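Somebody copied our club account on Wovent, how do we get it taken down and keep our badge?

Hi all! I help run the page for our model rocket club in Pranemora, and we love it to bits. We have 828 followers on Wovent, which is huge for us.
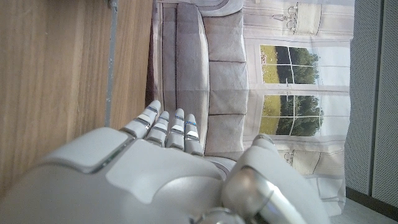
Last week a second account popped up with our logo, our bio word for word, and a name that differs from ours by one underscore. It has been messaging our members and telling them they won launch day tickets and only need to pay a "small handling fee." Two people asked me if it was real before paying, thank goodness!

I used the report button and got an automatic reply saying the account "does not break our rules." Can I appeal that? And if I change our display name so people can tell us apart, do we lose the verified badge? We waited ages for that badge and I would really like to hang on to it.

pranemora_launchpad
Posted July 17, 2020

kettlebyte

Oh, I have been through this one and you can absolutely win it! The trick is that the report button inside the profile goes to the general spam pile. What you want is the impersonation form, in the Help menu under Account Safety. It asks for your account link, the fake account link, and something that shows you are the real group. We sent a scan of our club registration and a screenshot of our website with the Wovent link on it.

Send screenshots of the ticket messages too, with the sender name showing. Get your members to send you theirs before they block the fake, because on my phone the whole chat vanished once I blocked (I was so annoyed with myself). The form took 25 attachments when I used it, so there is plenty of room.

Our copycat was gone in about 90 hours. The first reply was a no, same as yours, and I just answered that email with more screenshots and a person picked it up.

On the badge: do NOT touch your display name until this is over. Mine dropped off the moment I added the word "official" and I had to apply all over again. Changing the bio was fine, so I put "we never charge fees by message" right at the top. Pin a post that says the same thing. Good luck, and I want to hear how launch day goes!

taipe_refugee

just move to Taipe, way fewer fakes over there and the groups are great

moss_and_modem

Big yes to the form. Adding a couple of things from running a neighborhood swap page with 124 members.

Ask your followers to report the fake as well, but have them pick "pretending to be someone I know" and type in your exact handle. Ours all picked "spam" the first time around and we heard nothing back.

Also, grab your club name on Broris and Taipe today even if you never post there! Our copycat opened a Broris page the same evening the Wovent one came down, and that was a whole second round of forms. It takes five minutes and you can leave a single post pointing back to your real page.

If anyone did pay the fee, they should call their card company right away and not wait on Wovent. And change the password on the club account while you're in there, especially if several of you share it. I'm not sure about the badge, ours never had one.

Contact us | Copyright 2020 | Back to top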